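What I Learned From a Summer of Selling at the Sullstead Swap

By Cadi Nicholas
Friday, February 6, 2026
61 shares | 14 comments

I went to my first Sullstead swap meet to get rid of a bread machine. I came home with the bread machine, two lamps and a folding table I'd bought so I could come back and do it properly.

If you've never been, it's a big field off the Lewis road with cars backed up in rows and everybody's trunk open by six in the morning. A pitch costs 14 dollars. You'll want cash in small bills, a hat, and something to sit on — I forgot the chair three times running and my knees still bring it up.

My neighbor in the row was Gerd Petersen, who has sold there for years and prices nothing. "You put a sticker on it, they walk past the sticker," he told me. I'm a sticker person (I like knowing what things cost!) so we agreed to disagree, and he outsold me every single week.
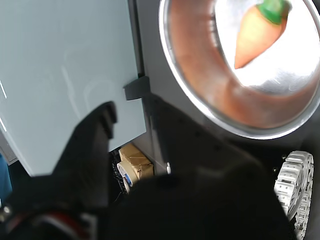 Home & Weekend Desk

The early crowd is all dealers. They come with flashlights and ask for silver before you've got the blanket off the boxes, and Glenys Meredith, two cars down, just keeps hers locked until she's had her coffee. Families turn up later and they're much more fun. They buy puzzles and odd mugs and they tell you why.

My best day was in August, when I cleared 194 dollars, mostly on old cookbooks and a set of garden chairs I'd been meaning to paint since we moved in. My worst day it rained sideways and I sold one colander.

I've already started filling boxes for this year. The bread machine is in the first one, priced at 3 dollars, and I'll take two.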